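Workshop notebook, faculty records room — January
Last updated: January, 4:10 pm

Appointment files for the new faculty registrar, Hanneke Maes.

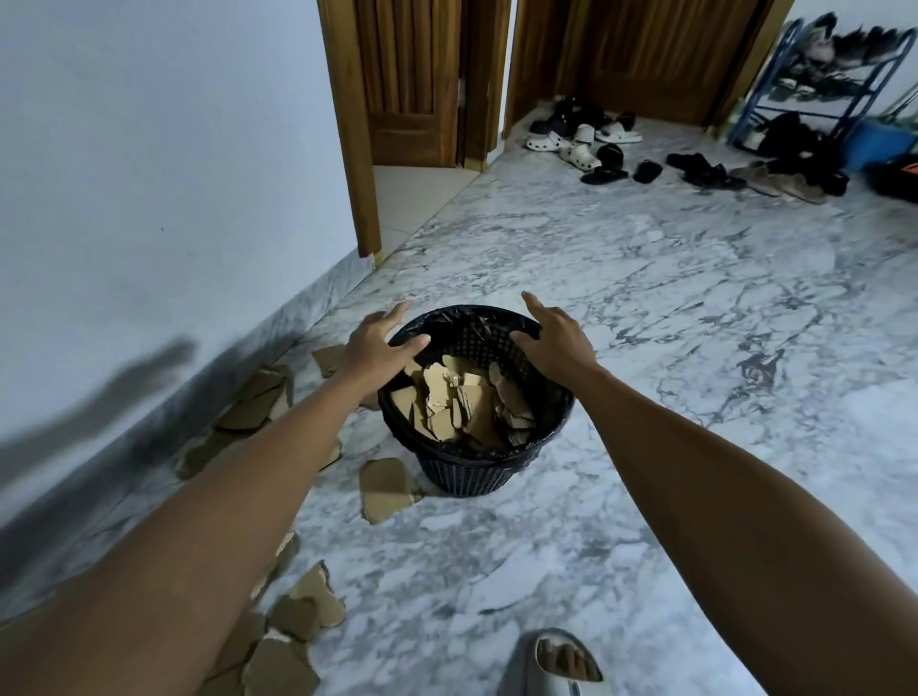 Started on the personnel folders at 10. Council minutes and the signed letter are in. Still missing the handover note from Roswitha Wallner, who stays on as acting registrar until the end of the month. Noelia Montoya has the old Tenora logins and will close them once Hanneke has hers.

Scanned more than 400 pages of senate papers. 7 came out skewed — redo those on the flatbed. Page order in the librarian search file is wrong from appendix 3 on. Ask Gertraud Schwaiger which version council voted on.

Index cards next.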